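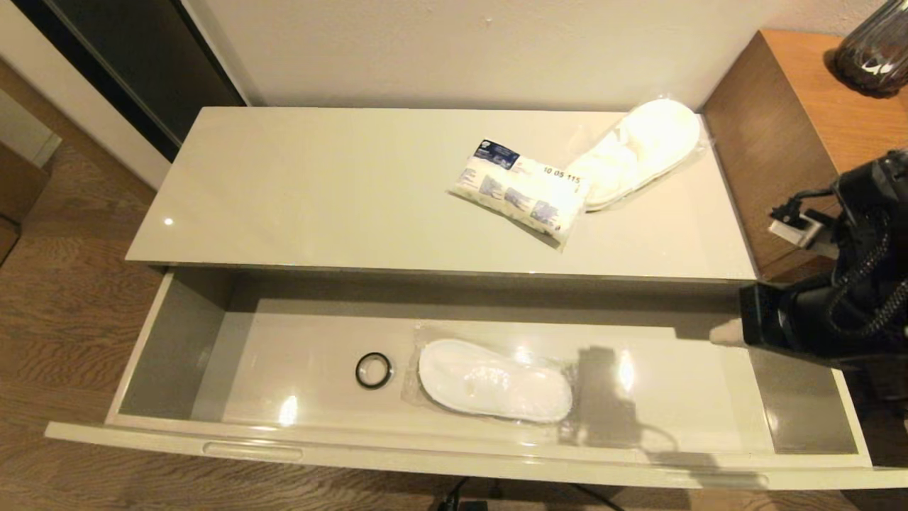

SUPPORT / WIRELESS SPEAKERS

Vilter Room Speaker: Frequently Asked Questions

How do I pair the speaker with my phone?
Hold the Bluetooth button until the ring light blinks blue. Open the Bluetooth menu on your phone and choose VILTER ROOM. The ring light stays on when the two are connected.

Can I pair more than one phone?
Yes. The speaker remembers up to eight devices but plays from one at a time. To switch, disconnect the first phone or turn off its Bluetooth.

What is the range?
40 feet with no walls in between. Brick and concrete shorten it. If the sound drops out, move the phone closer and keep the speaker away from your router.

Can I use two speakers as a stereo pair?
Yes, if both are the same model and run the same firmware. Turn both on, then press the Link button on each. The first one you press becomes the left channel. The older Vilter Mini cannot be linked to the Room.

Which file types play from a USB stick?
MP3, WAV, FLAC and AAC. The stick must be formatted as FAT32. The speaker reads up to 1000 tracks in up to 200 folders and ignores anything past that. Playlists are not supported.

Does the USB port charge my phone?
No. It is for music files and firmware updates only.

Why does the speaker turn itself off?
It goes to standby after 20 minutes with no signal. You can turn this off in the Zamon app under Power. A very low volume setting on the phone can also be read as no signal.

How do I update the firmware?
Use the Zamon app, or download the file and copy it to an empty USB stick. Plug in the stick, hold Play and turn the speaker on. Do not unplug it until the ring light turns white. The April release fixes the delay some users had when watching video.

How do I reset it?
Hold Volume Down and Bluetooth together for ten seconds. All saved devices are erased, so remove VILTER ROOM from your phone's list before you pair again.

Can I use a different power adapter?
Only the one supplied or the replacement sold by Mangubat Parts. Damage from other adapters is not covered by the warranty.

Is it waterproof?
No. Keep it away from sinks and tubs, and wipe it with a dry cloth.

Where do I send a speaker for repair?
Fill out the repair form first and wait for a return number. Packages without a number are sent back. Include the adapter but keep the remote.

Page maintained by Aileen Calimlim, Product Support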